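Play and activity assistant, part-time (two posts)
Skiveo Activity Rooms, Lunel site

Closing date: end of December

Skiveo runs drop-in activity rooms for children and adults who need extra practice with their hands. Some come after an injury, some have a long-term condition, and some are four years old and like pressing things. Lunel is the larger of our two sites, with almost 70 visitors a week in term time. The other site is Cervantes, and you may be asked to cover there now and then.

We are looking for two people to work 9 hours a week each, split over three mornings. Sessions begin at 9.30 and the room needs to be ready by then.

What the work involves

Setting out the boards, panels and floor mats before each session and putting them away afterwards. Sitting with visitors while they use the equipment, one to one or in pairs. Writing a short note after each visit - what was used, for how long, and anything the visitor found hard. Wiping down knobs, buttons and handles between users. Reporting loose or sticking parts on the repairs sheet so that Firnik, who service our boards, can bring the right spares.

You will also help to sort the stock cupboard, which holds a good deal of older material from Cervantes that has never been properly labelled.

What we ask for

Patience, clear speech and steady timekeeping. Experience with children or in a care setting is useful but you do not need a qualification. You should be able to kneel, and to lift a folded mat. You will need a background check, which we arrange and pay for.

Pay and terms

The hourly rate is on the application form. Both posts are for one year in the first instance, with paid training in the first two weeks. Travel to Cervantes is paid from Lunel. We have 3,000 set aside for new equipment this year and the assistants will have a say in what is bought.

The equipment

Much of the session time is spent on the control panels: sliders, coloured push buttons and on/off toggle switches. Visitors work through them at their own pace, and assistants are asked not to reach in and do it for them.
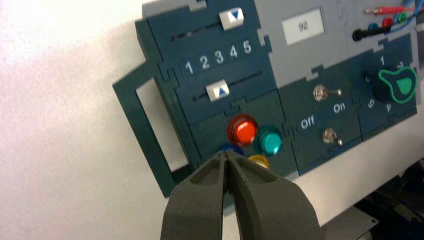
Switches took me longer to learn to teach than anything else in the room, according to Skiveo's present morning assistant at Lunel, who adds that the notes matter more than they seem to at first, and that new starters should ask to sit in on a full morning before deciding.

You are welcome to do that. Visits can be arranged through the Lunel desk before noon on any session day.

How to apply

Collect a form from the desk or ask for one by post. Please say which mornings you could work and whether you could cover at Cervantes. Interviews will be held in January and last 50 minutes, including time in the room.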